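为什么我越来越愿意相信仿真里的分数

做机械臂操作的人大多有过这种体会：论文里的成功率漂亮得很，搬到自己实验室就对不上了。灯光换了，桌子换了，相机被人碰歪一点，数字就开始乱跳。过去我对仿真评测的态度也很冷淡，总觉得那是没有真机的人才做的事。今年二月读完 Ayantu Negussie 和 Bereket Tsegaye 关于 Zadilska 的工作，我的想法变了，而且变得相当彻底！

Zadilska 的做法说起来很朴素：照着真实工位搭一个仿真副本，同一个策略两边都跑，然后看排名是否一致。他们一共拿了9个策略来比，其中7个在仿真里的名次和真机完全相同，剩下两个只是相邻位置互换。请注意，他们关心的是名次，绝对成功率差多少反倒放在附录里。我觉得这一步想得非常清楚。平时我们真正要回答的问题，多半就是“新版本比旧版本强吗”，能把这个问题答对，仿真就已经很值钱了。
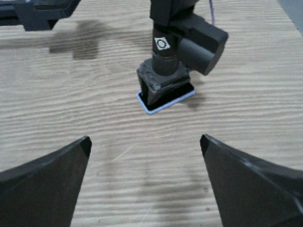
更让我兴奋的是规模。真机上每个策略只跑了10次，这已经要耗掉操作员大半个下午；仿真里每个策略跑1000次，晚上挂着，早晨来看结果。次数一多，很多以前靠感觉说的话就能拿出来检验了。比如夹爪从斜侧方接近时是不是更容易失手，腕部视角里阴影变重会不会拖慢动作，这些在十次试验里根本看不出来，偶然失败一次就能把结论带偏。

当然有人不服气。Skorkalden 组的朋友跟我争了很久，他的意思是接触力学没算准，排名再一致也是碰巧。这个担心我承认有道理，尤其是插接、拧紧一类任务，桌面摩擦稍微差一点，结果就可能翻过来。作者自己也写明了，目前的结论只覆盖抓取和摆放。可我还是觉得，先在一类任务上把一致性老老实实测出来，比一上来就追求处处逼真要有用得多（渲染再好看，没有对照数据我也不敢信）。

我最想看到的下一步，是别的实验室拿自己的工位重做一遍。Plivbridge 那套双臂平台就很合适，标定流程是现成的，策略也攒了不少。要是换了机器、换了桌子，名次仍然站得住，那我们写论文时就该把仿真排名和真机结果并排放进正文。我们组已经开始量桌子了，相机外参还差一组没标完。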